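Lukumay 床上叠衣叠毯 说明文件(README)

版本:2014年3月2日
整理:Forough Azimi
状态:能用,没写完,先放出来

内容
在一张大床上摊平、对折、收叠布料的记录。布料两类:衣服(T恤为主),毯子。一共1,523条,每条一件布料,从扔到床上开始,叠好放到床头一侧为止。中途放弃的也留着,结果栏写“未完成”,不要删。

目录
clothes/ 衣服
blankets/ 毯子
notes/ 手写备注,转成文字的,错别字没改
sheet.csv 总表
旧目录 misc/ 已经并进 notes/,链接可能还有失效的,看到跟我说

总表各栏
编号,四位数字
布料种类,T恤 / 毯子 / 其他
颜色,按肉眼写。“浅蓝”“蓝紫”“蓝”三个词前后用得不统一,检索时三个都搜
起始状态,团 / 半摊 / 平
叠法,见下
结果,完成 / 歪 / 未完成
备注,可空

叠法 A:T恤
先摊平,正面朝上。捏住下摆两处往外拉,拉到下摆那条边直了再放。侧缝容易堆在一起,顺着缝往下捋一遍。胸前有口袋的,口袋先抹平,不然对折以后中间鼓一块,叠出来总是歪的。然后左右对折,袖子往里收,下摆往领口折,再折一次。
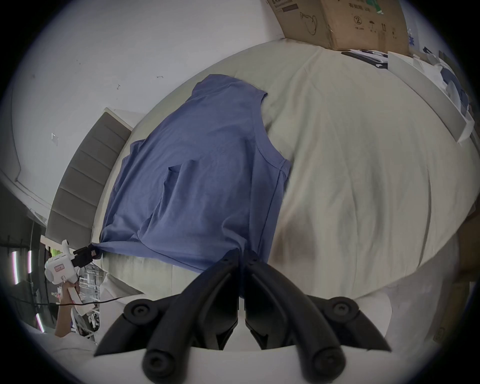
下摆这一步花的时间最多。拉太狠,领口那头会跟着跑,整件在被面上转个角度,又得重来。被面滑的时候尤其明显。Victor Kirui 的做法是先拉一点,停,再拉一点,慢但是省事,后面的条目基本照他的来。下摆的小褶子不用全弄平,折进去就看不见了。

“歪”怎么判:叠完以后上下两层边差出三指以上。目测,没用尺。早期的判得松,后期紧,不要拿前后两段直接比完成率。

叠法 B:毯子
毯子比T恤麻烦。大,软,角容易拧成一股,一拧就找不到边。步骤:
1. 找两个角,随便哪两个,先别管是不是同一条边
2. 往两头扯开,看中间那条是直边还是斜的
3. 斜的就放掉一个角,顺着边摸到下一个角
4. 直了再铺,铺平,对折,再对折
第3步可能要来回好几次。超过三次的在备注里写“多次”。抓绒的毯子自己会粘自己,对折前抖一下。抖完常常又斜了,那就回到第2步,不用另开一条。

床面
被子有铺有不铺。不铺的时候直接在床笠上叠,床笠本身有褶,别跟毯子的褶搞混。总表里没有“床面”这一栏,本来要加,没来得急,现在只在备注里零星提到。床笠那部分我觉得更难叠,没算过,凭印象。

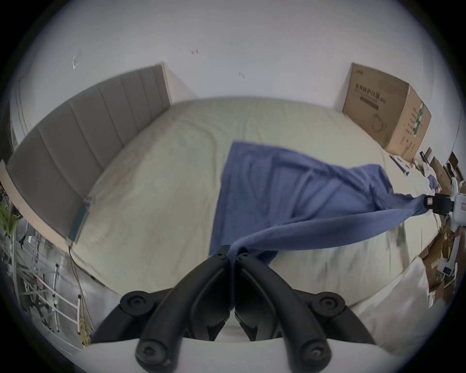
Thandeka Buthelezi 留言:毯子那部分第1步我不太同意。随便抓两个角,十有八九抓到对角,等于白扯一回。我在家叠是先找一条长边,手顺着边走到头,再找另一头,基本一次就成。另外“完成”里头有好些只对折了一次,按你自己的说明应该算未完成吧?

回复:第二点是对的。查了,109条,全是毯子,九月那批里集中。下一版改成“未完成”,这一版先不动,免得编号对不上。第一点,顺边走的我们也试过,有60条左右,备注里搜“顺边”。确实快些,不过毯子一开始是团着的话长边不好找,两种都留着,自己挑。

已知问题
编号中间有跳号,不是丢了,是重号合并。
“其他”里混了几条枕套,种类没细分。
颜色栏见上。
Jad Matar 填的备注有时候左右是反的,他按站在床尾的方向写,别人按床头。没统一,用之前自己对一下。
同一件T恤会反复出现,颜色一样的不要当成不同的衣服。
结果栏有空白的,按“未完成”处理就行。

使用
随便用,改了叠法说明的话请注明改过。引用写 Lukumay 和版本日期。

待办
- 床面单列一栏
- 颜色统一成一个词
- 毯子按大小分
- 叠法 A 补长袖的写法,现在只有短袖
- notes/ 里的错别字(不急)

问题发给 Rehema Mfaume,我这边回得慢。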